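About Brurkura

Brurkura runs small-group motorhome tours and a hire fleet from a yard outside Skimbridge. Most companies in this trade will tell you that a motorhome means freedom. We have our doubts. It means emptying a toilet cassette in the rain and finding that the pitch you booked slopes. Plenty of people love it all the same, and we do too on most days. 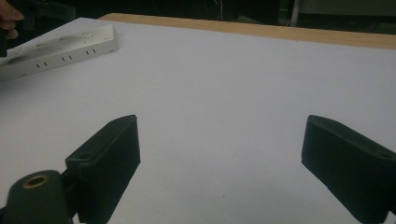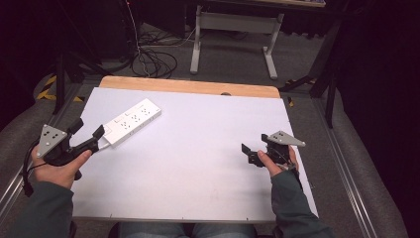
Pranab and Shahnaz Ranasinghe started the business after a coach-style tour put them off touring. There were 30 vans in that convoy and a timetable that had everybody queuing for the same fuel pump at 7am. Ours go out with far fewer, and you drive to each stop at your own pace. If you want to skip the cheese museum, skip it. We've been three times and it's a shop.

Bilal Obeidat plans the routes. He distrusts brochures, including ours, and drives every road before it goes on a tour sheet. He has thrown out 19 campsites so far, mostly for calling themselves "level" or "quiet". Janaka Kumarasinghe looks after the hire vans and will try to talk you into a smaller one than you asked for. Mitali Matubbar answers the phone and deals with ferries.

A few things we don't believe in. We don't think a beginner needs 2,000 pounds' worth of gadgets before a first trip. We aren't sure about winter sun packages that spend four days getting to the sun. And we have yet to see an "all-season" van that was pleasant in February without the heating on all night, whatever the sales sheet says about insulation.

We don't do star ratings or loyalty points. The prices on the site include the pitch fees and the ferry. They don't include fuel, and we'd be wary of anyone who says theirs do.

The yard is behind the old Dissanayake garage. Ring before you come, as the gate is usually shut and the bell has never worked properly. Vans can be looked over before you book, and Janaka will let you try the beds.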